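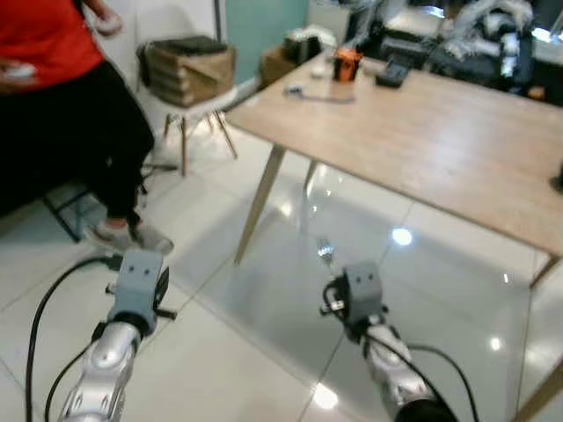
The light wooden table, big white floor tiles, and the chair with our flat boxes.

1/ Third evening of packing in the Elanholm room. The boxes are folded flat and they live on the white chair now, so please don't plan to sit there.

2/ I wanted to put the boxes under the table, but then I hit them with my feet all the time. The chair is better. I only have to turn and take one.

3/ The table I bought from a family in Clulludmont. It has thin legs that go out at an angle, and my vacuum cleaner passes between them without problem. I paid 151 for it and I am still content.

4/ A question for people who have the same glossy tiles: how do you clean them? Every lamp shines back from the floor and I see each line of the mop. I tried warm water with a little vinegar. It became better for one day.

5/ The list says 234 small things to pack before December. Tonight I finished the cups and started with the books. For the books I take only the smallest boxes, my back has asked for this.

6/ Tomorrow I need more tape. The shop near Zaidi closes at 5, so I must go at lunch.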